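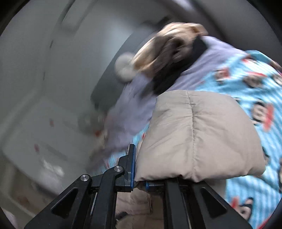
## The Unloading Cell at Parkness

The unloading cell was placed under the care of the night technician in May, by a notice of one paragraph. The notice stated that the cell was to be inspected at the close of each shift, that its gripper was to be kept in good adjustment, and that any departure from the Folamik service schedule was to be entered in the log with a reason.

The technician had read many such notices and signed this one without remark.

The cell stood at the end of the public laundry at Parkness, facing the last dryer in the row. Its work was to reach into the drum, close on whatever lay nearest, and carry it to the sorting table. The Wallura office, which paid for the service contract, required that it do so without dropping more than 60 pieces in 1000. In the first weeks it dropped far fewer. By the end of the summer it was dropping padded coats at a rate the office described, in writing, as unsatisfactory.

The technician was instructed to replace the gripper. No replacement was in stock. The instruction was accordingly amended, and the technician was directed to restore the existing one.

The work was done on the bench behind the dryers, after the doors had closed to the public. The tool was unbolted from the arm and laid on a clean towel. Lint was drawn out of the slide rails with a soft brush. It came away in long gray threads, with a child's hair tie in the middle of it, and the hair tie was placed in the lost property tray and entered in the lost property book. The linkage screws on the left finger were backed out, cleaned, and returned to the torque given in the schedule. The blue contact strip on the inner edge of that finger had lifted at one end. The technician removed it, scraped the bed, and pressed a new strip into place for the full time the adhesive required.

The schedule then called for a test by hand before the tool went back on the arm. The operator was to hold the gripper, reach into a loaded drum, and close on a series of articles in order of difficulty. A test load was kept for the purpose in a locker marked Ogura, after the firm that had once rented it. The load consisted of articles left at the laundry and never claimed. There was a beige quilted puffer jacket. There was a light blue fleece blanket printed with the faces of monkeys. There was a hooded garment in pale lavender, with a fluffy trim and a white pom-pom, small enough that the technician preferred to put it in last.

Each article had been tagged once with a claim number. The tags had been taken off when the articles became test equipment, but the numbers remained in the book. The jacket was 292. The blanket and the hooded garment had come in together and shared the number 1353.

The technician loaded the drum, turned it by hand, and began with the jacket. It was the article named in the complaint. Padding yields at first and then slides, and a gripper that closes to the correct width may still come away with nothing. The first grip was taken at a fold and held. The second was taken at a sleeve and slipped. The technician reduced the closing speed by one step, noted the change, and took the sleeve again. It held. The procedure was repeated until the page was full.

The blanket gave no trouble. Fleece seldom did.

The hooded garment was lifted by the hem, by the hood, and by the trim, as the schedule required. On the lift by the hood the technician felt something stiff inside the lining. The test was suspended and the time was written down. A stiff object in a test article was a fault in the test and had to be removed.

It was a folded card, worn soft at the corners by many turns in the drum. The printing had gone, but a line in ballpoint could still be read. It gave a street in Parkness and a house number, and asked that the coat be sent back there if found.

The schedule made no provision for this. It provided for foreign matter, which was to be discarded, and for worn articles, which were to be replaced from unclaimed stock. The technician read both clauses twice. The lost property rules, which were older and hung in a plastic sleeve beside the boiler room door, provided that an article bearing an address was to be returned to it, and set no limit of time.

The tool was bolted back on the arm. The cell was run on the jacket alone, then on towels, and the results were entered. The technician washed the blanket and the hooded garment on the gentle cycle, dried them, and folded them by hand into one parcel, since they shared a number.

The log for that night is kept at the Wallura office with the others. It reads, in full:

*23/09/2021. Gripper removed, cleaned, refitted. Left contact strip renewed. Closing speed reduced one step. Hand test carried out on padded, fleece and trimmed articles. Arm test carried out on padded article and towels. Test load now short by two articles, reason: returned to owner. Request replacements, padded or trimmed. Pockets and linings to be checked before use.*

The office approved the request. It added the last sentence to the service schedule, where it remains, under the heading for daily care.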